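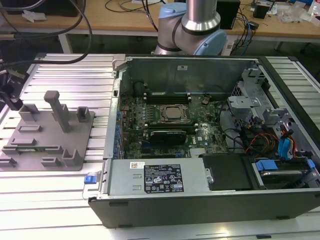

Tuesday, May 7, 2019

I've had the Wirow teardown kit for long enough now to say something useful about it. A few people asked after my March post whether it was worth the money, and I kept putting them off because I hadn't run it on anything harder than a set-top box. Now I have.

First, what you get. The kit is a software license, a set of fixture files you print yourself, and a box of small hardware for mounting the fixtures on slotted extrusion. It does not come with an arm. You need your own, and it has to be one of the models on their list. The price was $1179 and shipping was free. The box came from their office in Nornville in four days.

The job I bought it for is old office desktops. We get them in with the side panels scratched up and the insides mostly fine, and the parts are worth pulling if the labor is cheap. A memory stick is a good first part for an arm. It comes straight up once the latches are open, and it weighs nothing. So that is where I started, with a Dell tower on its side and the fixture plate next to it.

The fixture plate is the best thing in the kit. Ours printed in gray and needed no cleanup apart from one slot I ran a file through. Each holder has a fixed position in the software, so once the plate is bolted down and you have touched off on two corners, the arm knows where every slot is. Mavis Oyelaran did our setup without reading the manual and had it moving before lunch.

The latches are the weak spot. Wirow's default routine pushes each one with the tip of the finger at a set angle, and on our boards that angle is too steep. The finger slides off and you get one end open and one end closed. I changed the angle in the settings file and it got a lot better. Out of 148 tries since the change, it has failed on 2. I would like to see this fixed in the next release so that new owners don't have to go looking for it.

Cables are the other thing. The software has no idea they exist. If a drive cable is leaning over the memory slots, the arm will go right through it. We move them out of the way by hand before starting, which takes a few seconds, but it means a person is still standing there.

I haven't tried the power supply routine and I don't plan to yet. It is marked as beta, and my arm is near its limit with that much weight held out to the side. Ezekiel Dvorak has a bigger one and says the pull works but the put-down is rough.

Support has been good. I wrote in twice and both times Esperanza Lindqvist answered the same day - once with a corrected file for the U-shaped holder, which had been a little tight.

I also looked at the Holzer kit before buying. It comes with machined fixtures, and they are nicer, but you can't change them and they charge for each new layout. For mixed machines that adds up fast.

If you already own a supported arm and see a lot of the same few desktops, I'd buy it. If every machine you get is different, wait a version or two. I'm going to try drive carriers next and will post the settings if I get any that work.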